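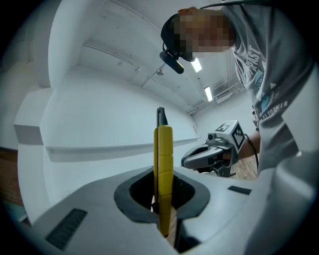 What is the difference between plastisol and water-based ink?

Plastisol is a suspension of PVC resin in plasticiser. It contains no water and does not dry in air. It stays workable on the screen until it is heated, at which point the particles fuse into a flexible film on top of the fabric. Water-based ink is pigment and binder carried in water. It soaks into the yarn, and the water has to be driven off before the binder will cure. Plastisol gives a more opaque print with a noticeable surface. Water-based ink gives a softer print and works best on light-coloured cotton.

Which one does Juvalance use?

Both. Plastisol is the default for dark garments and for work shirts that will be laundered often. Water-based is the default for white and pale cotton. If you have a preference, write it on the order form under "Ink". If that field is blank we choose according to the garment colour and fibre content.

What fabrics can be printed?

Cotton, polyester, and blends of the two. Our stock shirts are 100 per cent cotton unless the product line says otherwise. Polyester can be printed but needs a low-bleed ink, as the dye in the cloth can turn to gas under heat and migrate into the print. Red and maroon polyester are the worst for this. A white print that looks correct when it leaves the dryer may turn pink over the following days. We do not print waterproofed nylon, fleece with a long pile, or anything with an elastane content high enough to distort the image when the garment is worn.

What is an underbase?

A layer of white ink printed first, in the shape of the whole design, to stop the garment colour showing through the colours above it. It is flash-cured until it is touch dry and the remaining colours are printed over it. An underbase counts as a colour when the job is quoted, as it needs its own screen and its own station on the press.

How many colours can a design have?

The manual press has four stations, and that is the limit for spot-colour work on it. An underbase takes one of them. Designs that need more are moved to the automatic press or converted to simulated process, in which halftone dots of a few inks are combined to give the impression of a wider range. Simulated process suits photographs and painted artwork. It is a poor choice for small type.

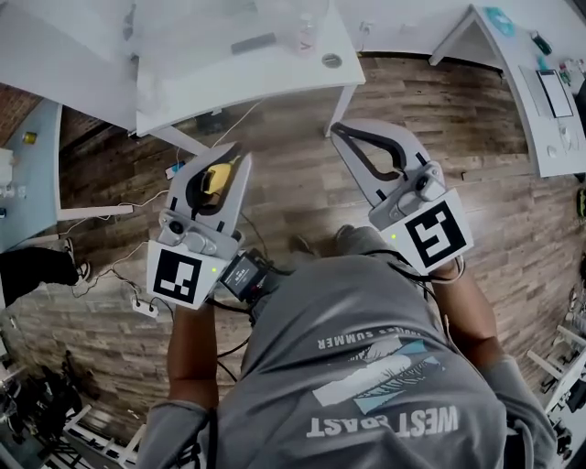

Lettering size and stroke weight decide whether a print will hold up, more than the number of inks does. Thin strokes lose detail at two points: when the stencil is washed out, and when the ink spreads slightly under the squeegee. Large plain capitals have a wide margin for error. A word set as big as the white WEST COAST on the grey tee stays recognisable even where the fabric folds into it, while the smaller arched line of pale letters is the part of such a layout where we would check stroke width before making a film. As a rule, reversed-out type (garment colour showing through a block of ink) needs to be heavier than the same type printed positive, as ink gain closes the gaps.

How large can the print be?

The standard adult front is 294 mm wide. This fits the standard platen with enough clearance for the squeegee to travel past the image at each end. Wider prints are possible on the oversize platen but are quoted separately. On small adult sizes and all children's sizes we reduce the artwork in proportion. If an order covers a wide range of sizes, the front print on the largest shirt will look smaller relative to the garment than the print on the smallest. A second set of screens avoids this and is charged as a second set-up.

Where is the print placed on the shirt?

Front prints are centred on the fold line and measured down from the collar seam, not from the shoulder. Left chest prints are positioned by the wearer's left. Back prints sit lower than most customers expect, as the collar at the back is higher than the one at the front. Seams are avoided. A screen that bridges a seam does not sit flat on the cloth and leaves a pale halo on either side.

What file format should be supplied?

Vector artwork in PDF, AI or EPS, with fonts converted to outlines and each spot colour named. Raster artwork is accepted at final print size. An image saved from a web page is rarely usable. We can redraw it at the hourly art rate, and you will receive a proof of the redraw before any screens are made.

Can you match a specific colour?

Within limits. Inks are mixed by weight to a reference you nominate. The match is assessed under daylight-balanced lamps on a strike-off printed on the same garment. A reference viewed on a monitor or telephone is not a reference. Heathered and marled fabrics alter the apparent colour of anything printed on them without an underbase, and we do not guarantee a match on those.

What is the minimum order?

Set-up time is the same for one shirt as for a long run, so there is a minimum of 60 garments per design. Sizes can be mixed freely within it. Garment colours can be mixed too, provided the ink colours do not change. An ink change partway through a run means cleaning a screen and is charged as such.

Do you keep the screens?

Films are kept. Screens are reclaimed after each job: the emulsion is stripped, the mesh is degreased and the frame goes back into stock. A repeat order therefore carries a screen charge but no art charge. The exception is customers on the Lodhi schedule, whose screens are held on the rack until the May clear-out.

How is the cure tested?

By stretch test and wash test. In the stretch test the print is pulled across the grain. Under-cured plastisol cracks and does not recover. In the wash test a sample is laundered repeatedly and compared with an unwashed one from the same run. Water-based prints are also rubbed with a damp white cloth. Colour on the cloth means the binder has not cured and the run goes back through the dryer. Deepak Sandhu signs the test card, and a copy is packed with each carton.

Why does a new shirt smell?

Water-based inks and some discharge additives leave an odour that is strongest when the carton is first opened. It goes after one wash. Discharge prints should be washed before they are worn. The care slip in the carton will say so if this applies to your order.

How should printed shirts be washed?

Turn the shirt inside out and use a cool or warm cycle. Plain cotton work shirts printed in plastisol can be washed at up to 60 °C if hygiene rules require it, though the print will age faster - expect loss of surface sheen first and fine cracking later. Do not use chlorine bleach. Do not iron directly on the print: plastisol softens when reheated and will stick to the plate. Fabric softener does no immediate harm but leaves a residue that makes any later overprinting unreliable. Line drying in shade is preferred over a hot dryer.

Can you print on garments we supply?

Yes, subject to inspection. Garments must be new, unwashed and removed from individual bags. Allow for spoilage. Our rate is low but it is not zero, and we do not replace customer-supplied stock. Send a few extras in the most common size. Shirts with a silicone finish will be returned unprinted.

What happens if shirts are misprinted?

Check the order before it is distributed. Report faults in writing with the job number, the carton number and a photograph of each fault taken square-on, with the shirt laid flat and a ruler beside the print. Small differences in placement between shirts are normal, as each one is loaded by hand. Wrong colour, wrong artwork, missing colour or failed cure will be reprinted or credited. Once a shirt has been washed we can only consider claims about cure.

Is embroidery a better option?

For small logos on polo shirts and caps, often. Embroidery is priced by stitch count, so large solid areas become expensive and stiff, and a light T-shirt will pucker around them. Juvalance does not embroider in-house. Orders are sent to Porero and returned to us for packing, which adds to the lead time.

Who do I contact about an order in progress?

Stuart Sugden handles scheduling at the Prikunau workshop. Quote the job number from your proof. Changes to quantity can be made until the garments are ordered from the mill, and changes to artwork until the screens are exposed.

Page last revised 21 Feb 2019.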